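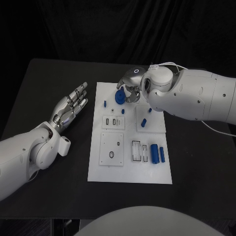 *Two-arm assembly on the task board, right hand holding the blue gear.*

**Visit to the Drancombe test room, Skaritton**
Jun 26, 2023

We went to Skaritton to see how they run their board assembly trials, and mainly to read their rules for them. Gridow is drafting its own bench procedure and wants it ready by November.

The room is small and the setup is plain: a dark table, a black curtain behind it, one white board with blue parts and clear pieces. The house rules are on two sheets by the door. The first covers people. No one steps up to the table while the arms are powered, and the operator keeps the stop button in hand from power-on to power-off. Visitors stand behind the floor tape. The arms run at a capped speed of 350 mm per second whenever guests are in the room.

The second sheet covers the trial itself:

- Parts go back to their start positions before every run, checked against a printed layout.
- A dropped part stays where it fell until the run is closed.
- A run that was stopped by hand is logged as stopped, never deleted.
- Any change to the board gets a new revision number.

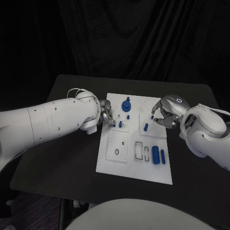 *Both hands over the board, with the gear and pegs set out.*

The logging rule was the part we talked about most. Drancombe has 295 runs on the current revision and counts 199 of them as complete. The rest are all kept, with a reason code. At Villa we only ever kept the good ones, and it made our reports hard to defend later. 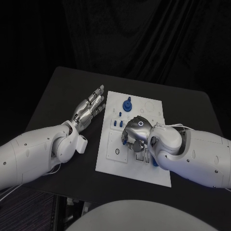

Small parts get a rule of their own. A peg has to be released and standing free of the fingers before the step counts, and the operator calls it out loud. We liked that and will copy it.

Two things we would do differently. The reason codes are too broad - "grip" covers nearly everything - and the layout sheet has no date on it. We asked for a copy of both sheets and are waiting for them.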